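My Simero laundry kit turned up in July, and I've been feeding it the team wash ever since. Two soft settings, five hard ones, and I live on the soft ones. Jerseys are what I bought it for, so out of the basket they come, numbers and all – the ribbed collars worried me most!

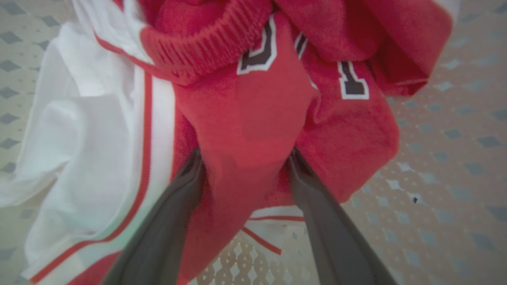
Does it need a special basket? Any open one will do, as long as the sides are low enough for the arm to reach in.

Setup took me an evening and a call to Nele Diekmann at support, who was lovely about my silly questions. The manual is 271 pages (why??) and I read maybe the first chapter.
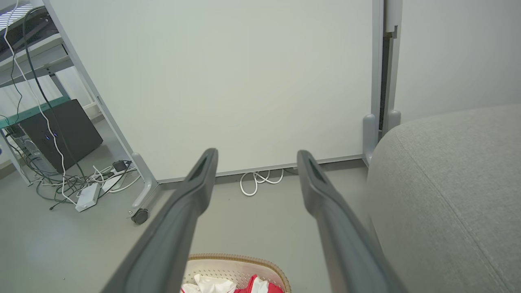 Socks are still hopeless, mind you. I've asked Nele about the two add-on grips and I'm waiting to hear what they cost.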